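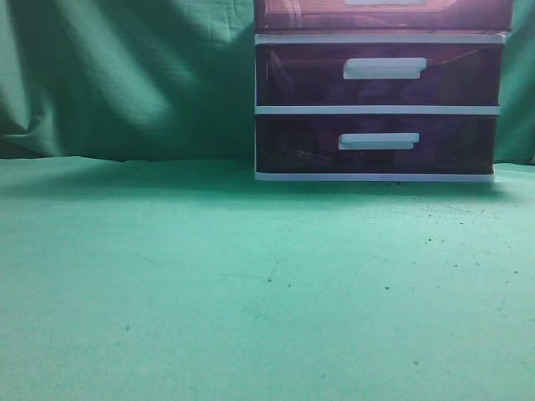 Gus Wojcik wrote in after my last post to say that drawers are where craft supplies go to die, and that he's been happier since he moved everything he owns into shoeboxes with the lids off. Well, Gus, I thought about it for a whole evening and I'm sticking with my purple drawers!

I do get it, though. Mine had gotten bad. I pulled out 22 spools of thread (I had sworn I owned maybe ten), a zipper still in its bag from Rukden, and a half-done cross stitch I started in September and then completely forgot about. Also 2 seam rippers, after I'd bought a new one. So now there are three.

What I'm trying this time is sorting by project and not by type. Anything for the quilt goes in one drawer, mending in the next one up, and the top one gets whatever I use every day – scissors, pins, the good chalk. My sister in Villanueva sorts by color and it looks gorgeous, but I can never remember if a thing is teal or green, so that's out.

The dark plastic is see-through if you're feeling generous. I can tell there's something in a drawer but never what, so I'm going to try labels on the white part below each one. Masking tape first, in case I change my mind by the weekend.

Buttons are still homeless. They're in a soup mug on the windowsill for now, and if anyone has a button system that doesn't involve 20 tiny jars, please leave it in the comments.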